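Rights paperwork for a village photo archive

The scans were finished in November. The paperwork took longer, and most of what I got wrong was in the paperwork, so this post is about that part.

Background, for anyone who came in through search: Derkley is a former mill village. Between the closing of the mill and the demolition of the last row of houses, several families kept photographs of the place. Elie Qudah collected 51 of these as loans, with the aim of an exhibition in the old school hall and a public web archive afterward. I handled the catalog and the permissions.

My first mistake was treating "permission" as one field. The intake sheet had a single line that read "OK to use" with a signature under it. That line does not say who owns the print, who owns the copyright, or what "use" covers. In most cases the lender owned the print and had no idea who took the picture. A print can be owned by one person and the copyright held by another, and a loan form signed by the first does nothing about the second.

I replaced the line with four fields: owner of the physical item, photographer if known, basis for use, and scope. Basis for use is a short list: granted by the photographer, granted by an heir, out of copyright, or unknown. Scope is wall display, printed booklet, web, or any combination. The lender initials each one separately. A few people were happy with the wall and the booklet and did not want the web, and the old form had no way to record that.

Of the 51 prints, 17 came back as "unknown." We showed them on the wall after looking for a photographer, and left them out of the web archive for now. Each has a search log: studio stamps on the back, names from the lender, the local paper's index, date of each attempt. The log is dull to keep and I would not skip it. If an heir turns up later, I want to be able to show what we did and when.

The second mistake was dates. I had one date column, and people had filled it with whatever they knew: the year of the picture, the year the print was made, the year grandma wrote on the back. For copyright purposes these are different facts. There are now three columns, and two of them are usually empty. Empty is fine. A guess goes in the notes with the name of whoever made it.

Dinesh Kaimal, who ran a similar project on temple festival photographs under the name Annamalai, read a draft of my form and had one objection. I had asked lenders to identify everyone in a picture. He pointed out that a name next to a living person's face on a public site is a separate question from copyright, and that the lender cannot answer it for someone else. I moved names of living people to a restricted field. It does not export to the web version. 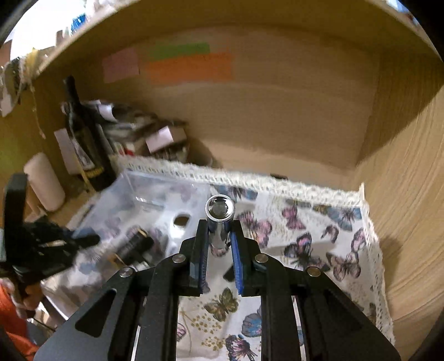
4 min read

Catalog numbers. I started with a meaningful scheme, family initials plus decade plus sequence. It broke as soon as a print turned out to belong to a cousin. The numbers are now plain and sequential and mean nothing. Anything worth knowing about a print is in a field where it can be corrected.

Loan return also needs its own form. The first batch went back on a handshake, and one lender later asked about a print I was sure she already had. She did have it — it was in the wrong envelope — but I had no record to point to. The return slip lists catalog number, condition out, condition back, and a signature from both sides. It takes roughly 2 minutes per item.

Web takedown is handled with a plain email address at the foot of every record and a stated response time of 24 hours to hide the record, pending review. Hiding first and arguing afterward seemed right for an archive this size. Elie would have preferred review first. We have had one request so far, over a misspelled surname, which we fixed.

Still open: whether the booklet text should carry the same license as the web text, and what happens to the files if the school hall group stops paying for hosting. I will post the blank forms once I have taken the Derkley names out of them.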